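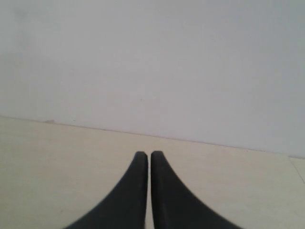 Black gripper fingers in front of a pale wall.

Plollden adds shared stock counts to its phone app

If you run a small shop or work out of a van, you have probably kept your stock list in your head, on the back of an envelope, or in a spreadsheet that only opens properly on one computer. Daneveo, the company behind the Plollden app, would like to take that job off your hands, and in June it is sending out an update that lets several people count the same shelf list from their own phones.
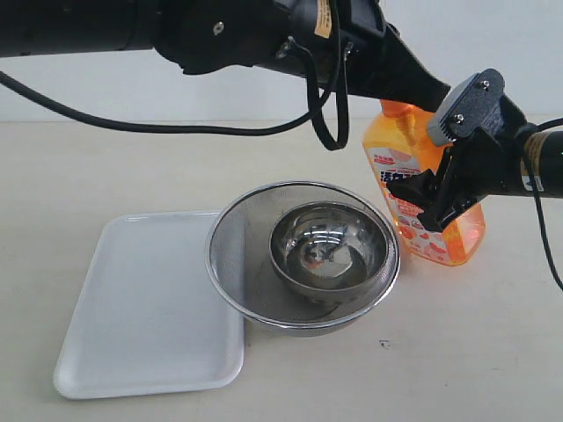
By Cristóvão Bastos
Small Business News

The new part of the app is called Shared Count, and it does pretty much what you would hope. The owner makes a list, sends it to whoever is helping, and each person taps in numbers as they go. When two people enter different figures for the same item, the app keeps both and puts a yellow mark next to the line so the owner can pick the right one later. I tried an early copy with my sister-in-law, in the stockroom of her yarn store, and we had 63 lines done before lunch (with a long stop for coffee, I should admit, and a longer one over whether "oatmeal" and "porridge" were the same color of wool).

It works without a signal, too, which will please anyone with a basement. Counts stay on the phone and go up to the main list the next time it finds a connection. The one thing I missed was a way to undo more than the last entry, and Daneveo tells me that is on the list for later in the summer.

Prices stay as they are for people already paying. New customers get 30 days free and then choose between a single-user plan and a team plan, and the team plan is the one you need for Shared Count. It covers up to 27 phones, far more than most of us will ever want, but Daneveo says garden centers and school supply stores had been asking. Lists can be sent to Nemomura, the bookkeeping service, with one tap at the end of the month, and they can also be saved as an ordinary spreadsheet file for your accountant.

There is a tidier search box as well, and low-stock alerts can now be set for each item separately. That sounds like such a small thing, but if you sell both birthday candles and wedding cake stands you will know why one alert level for the whole store was never going to do! 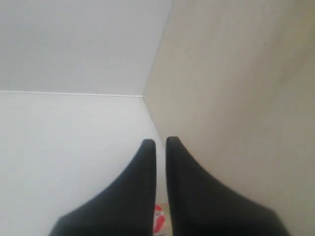
Several readers who had the early copy wrote in, and one of them was less taken with it than I was. Her trouble was with the old lists: hers came across with the sizes dropped from the item names, so that small, medium and large aprons all landed on one line, and she spent an evening putting them right by hand. She did like the alerts, and said she would stay with the app as long as she never has to do that again.

Daneveo says the sizes problem came from lists first made in Moreira, an older stock program that a good many stores still use, and that it has been fixed in the version going out now. Even so, I would save a copy of your list before you update. It takes a minute and you may be very glad of it.
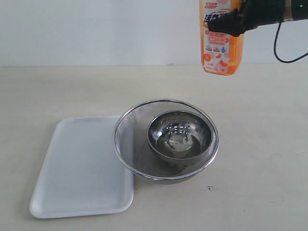
Can a helper see what I paid for my stock?

Only if you let them. Cost prices are hidden from helpers when you share a list, and you can switch them on for one person at a time under Settings, then People.

The update is coming to phones in stages, so please don't worry if yours hasn't shown up yet. Daneveo's help desk is answering by email and opens at 8 a.m. on working days. Anyone still on the very first version of the app will need to install the new one from scratch and sign in again, and the old lists should be waiting there.

Contact us | Copyright Small Business News | Back to top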